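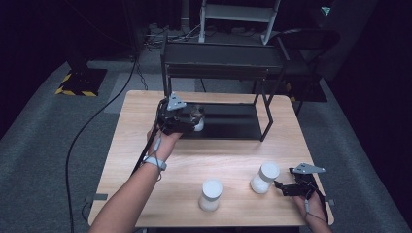
Kokeneo is a small set of notes and pictures on putting jars onto a two-level shelf, and I made it because my own pantry at Illau kept sliding back into chaos. I wanted to know which little jars go where and how much room to leave between them. The setup is a light wooden table with a black metal rack at the back, two shelves on it, and white jars with rounded lids out front. Low jars like those are my favorite kind to work with (tall bottles drive me nuts on the bottom shelf).

What's in the folder

There are 232 pictures and a plain text file with one line per picture. Each line has the picture name, the shelf I was aiming for, and a notes column. The notes column is a mess, sorry! I wrote "ok" for everything in the first 45 and then got pickier and started putting down things like "too close to the leg." If you only want the pickier part, skip down to line 46.

Shelf names are "up" and "low." Early on I also used "table" for a jar that hadn't been given a shelf yet, and I left those in. 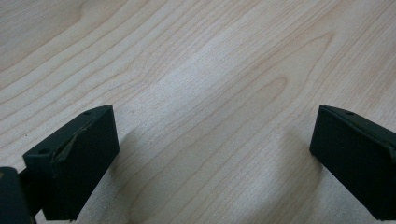 The table matters more than I expected when I started the Garkusska version back in April. I was on a dark cloth then and the folds kept tipping the jars, so I went to bare wood and never went back. Wipe yours down first, crumbs under a jar are a pain.

Known problems

17 lines have the shelf wrong, mostly "up" where I meant "low." They're listed in fixes.txt but I haven't merged them yet. There's no weight column, so please don't use this to decide what your rack can hold.

Lukumay, the spice drawer set, lives in its own folder and uses different column names. Don't mix the two without renaming stuff.

Last changed June 21, 2025. Use it for whatever you like, and if you find another wrong line, add it at the bottom of fixes.txt.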